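Floor news from the Fekolbridge hall

The new mats are down in the back room, and so ends a discussion that has been running since July. Readers may recall that the old carpet was described in these pages as "tired". That was generous. It went in the skip with very little ceremony and some coughing.

In its place we have foam tiles, the interlocking sort, mostly blue. They came from Galten, who delivered on the day they said they would and have therefore ruined our best topic of conversation. The surface has a fine texture to it, kind to knees and merciless to biscuit crumbs. 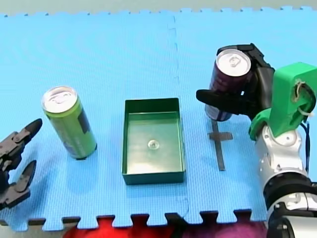 Fitting them is advertised as a job for two people and one afternoon. It took us 17 attempts to get the first corner square, after which matters improved. The teeth go together with a firm push of the heel of the hand — stamping works too, but the neighbouring tile pops up in protest. If you find a seam lifting, please press it back down and say nothing more about it.

A few house rules, now that we have something worth looking after. Outdoor shoes off at the door. Chairs with metal feet stay in the front room. Drinks are allowed on the mats so long as they are in cans or lidded cups, a compromise which pleased neither side and so is probably fair. Empties go in the green tray, and the tray goes to the kitchen when you leave.

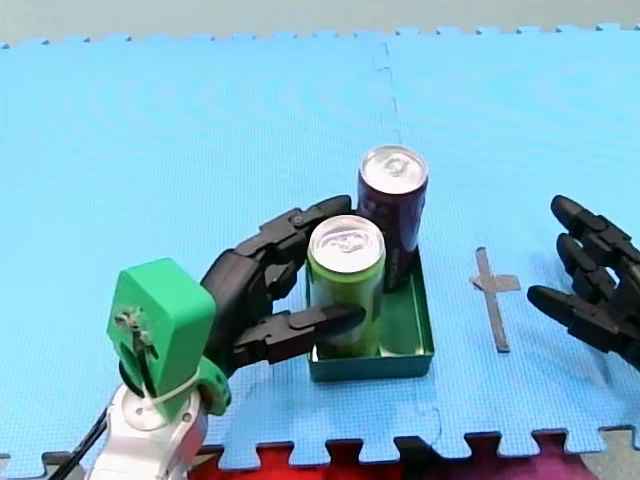
The red tiles at the edge are left over from the Krajčí room and are there because we had them. Several members have asked whether the colours were chosen. They were not. Anyone who feels strongly may contribute to the floor fund, which stands at £93 and would need to reach £1,000 before we could afford to have taste.

Spare tiles are in the cupboard under the stairs, behind the Vollico heater. Please don't borrow them for camping.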